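4.2 Open-day demonstration

The simulated kitchen was shown to the public during the January open day at the Venby site. Visitors started each trial from a console, and the policy trained on the Lacson set ran without further tuning. A wall display carried the wrist view, so that visitors saw the same input as the policy. The day produced 47 complete sessions and 1,145 grasp attempts, all of them logged with joint states at full rate. 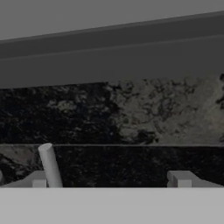
Figure 6. Wrist view in the simulated kitchen, with a white rod between the gripper fingers.

Grasp timing was the main quantity of interest. The Fevar controller closes the fingers when the predicted offset between object and palm center falls under a set limit, and a fixed wait of 800 ms follows before any lift. Off-center poses are the hard case for this rule. In Figure 6 the rod leans to the left and stands much nearer the left finger than the right -- a pose in which one finger can be expected to make contact first. Shortening the wait to 400 ms made the display easier to follow, but raised the number of early lifts in such poses. The longer value was therefore kept for the Indden trials reported in Section 5.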